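Search this site
Search

About the Dovlow Robotics Club

Posted by the club staff on Dec 7, 2020

The Dovlow Robotics Club is a student project at Hinville School. It is open to grades nine through twelve, and no experience is needed to join. We have 30 members this year, and they meet after class to program a robot arm in simulation. Every task is built and run on a computer first, so members can work on it from school or from home.

New members begin with the desk task. They write a program that picks up a marker and drops it in a pencil cup — a short job to describe, and a long one to get right.

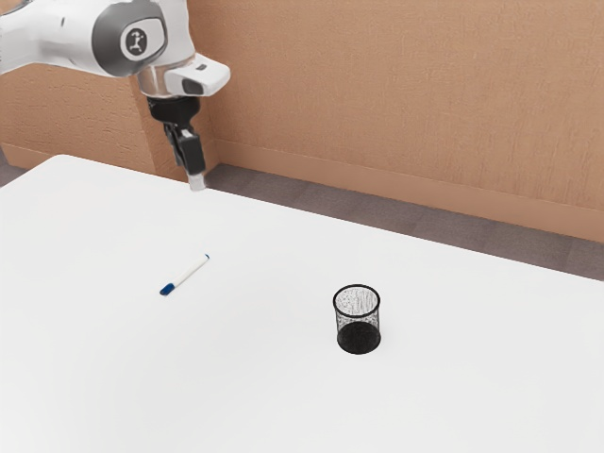

The desk task in the simulator, with marker and pencil cup on the table.

Older members move on to the Lozano project, a set of harder tasks named for the room we meet in. Each student chooses one object and writes a full plan for handling it, including where the arm should approach and how far the fingers should close. Round objects are popular. A jar with a wide collar under its cap, like the navy-capped white one between the fingers here, gives students two different widths to plan for, and they have to decide which part of it the grip should meet. Plans are read by another member before they are run.

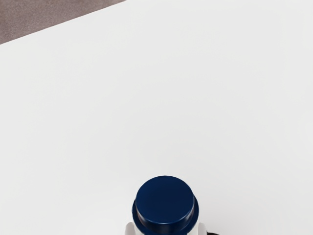 Our main event is the Zekside Challenge, held each July. Teams enter one program and a written report. The club logged 1148 simulated runs in the last season, and members keep the notes from all of them in a shared folder.

There is no fee. Students can sign up in the school office or come to any meeting.

1104 views
30 shares
0 comments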